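Brosura

Brosura is a student robotics project at Ollura, begun in April, in which teams program an arm to handle everyday clothing. The current task uses one pair of khaki elasticated trousers and a pale green tray on a white table.
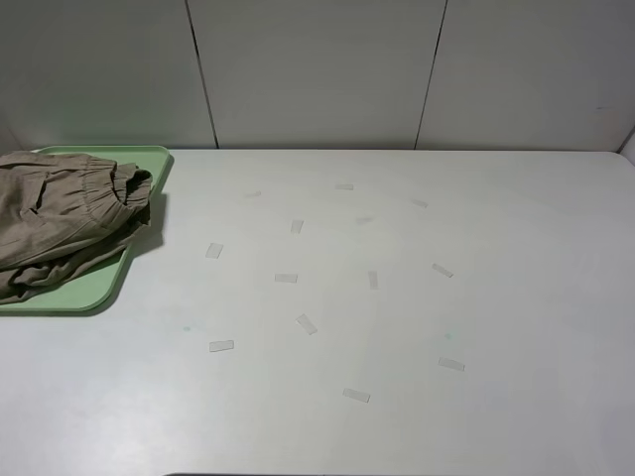

Task

The arm must move the trousers between tray and table and lay them lengthwise. Teams lose points for dropped garments. A run is scored out of 9, and the season total out of 3000.

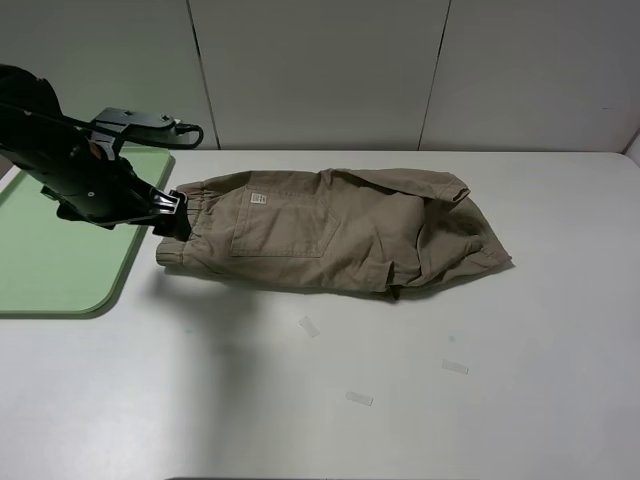 Most teams grip the waistband first, as the gathered fabric is easier to pinch than a flat leg. Pockets and labels carry no score. Grip points are chosen by the students' own code.

Equipment

A second view comes from a camera at the gripper. Teams may fit their own fingers.

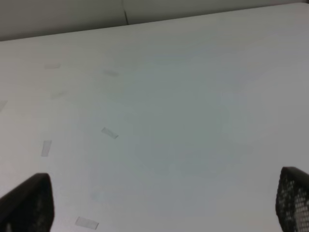

Tabletop with tape strips, seen between the gripper fingers

The table rules were written by the Subramaniam group and revised on Oct 6, 2025. Tape on the table may not be moved during a round.

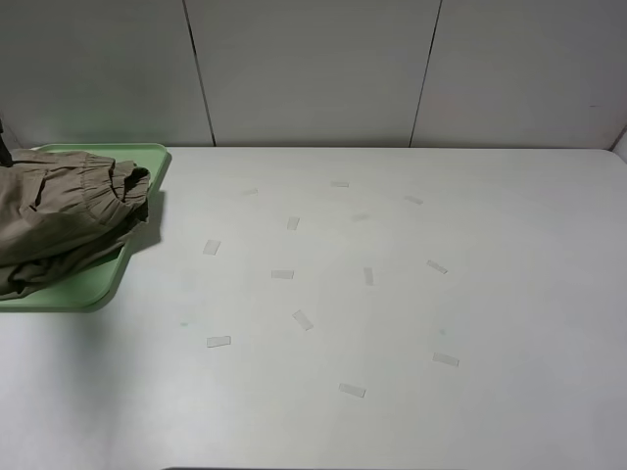
Results

The Pastwood team leads the season with 951 points. The Ollura first-years have 629.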